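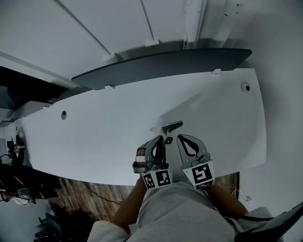 November, the budget vote

Up at half past five for the early train. The order paper came through while I was still on the platform and it had changed again overnight. The supplementary budget was moved to first item, ahead of the statement on the Indham bypass, so my notes were in the wrong order before I'd sat down. I rewrote the top page between stops and ate a roll.

The gallery opened at nine. I got my usual place on the left side, where the sound is bad but you can see both front benches. The opposition side was full by quarter past. The government side filled up more slowly, in twos and threes, and I noticed their whips stayed out in the corridor longer than they normally do. A reporter behind me thought there was trouble over the Skullik clause. I had heard the same thing last night but didn't put it in my piece as I only had it from one person.

The Skullik clause is the one that moves the harbour money out of the general fund. Members from the coast have been unhappy with it since the summer. Two of them spoke in the morning, both from the government side, and neither said how they would vote. The minister read his reply from a typed sheet and took no interventions. He was on his feet for 14 minutes, which is short for him.

Lunch was soup in the basement. I rang the desk and told them to hold the space on page two and not to set a headline.

The amendment to take the clause out was called at ten to four. The bells rang and the doors were locked, and then there was the long wait. It was lost by 163 to 168. I had written the figures down the wrong way round and had to check them against the clerk's sheet before I filed. A majority of five on a budget clause is thin, and the opposition cheered as if they had won. The bill itself went through after that without a count.

There was an argument afterwards about the member for Chiang, who was in the building all day and is not on either list. His office says he was unwell. His party says he was paired. Both can't be right, and I have left a message with each of them. The opposition want the pairing book published. The Speaker said she would consider it and left the chair.

Filed at twenty past six – 79 lines, cut to fit. They took out the paragraph on the harbour at Javden, and I was sorry to lose it. People there have been waiting on that dredging money for years and will want to know what today means for them. I shall try to get it into the weekend piece.

Missed the fast train and stood most of the way home. Cold house. Put the heating on and found the gas bill under the door mat, so that is a job for the morning, along with ringing the Chiang office again before they start pretending to be in meetings.

The committee stage on the bypass is back on the paper for tomorrow at eleven. I still need to read the second half of the report.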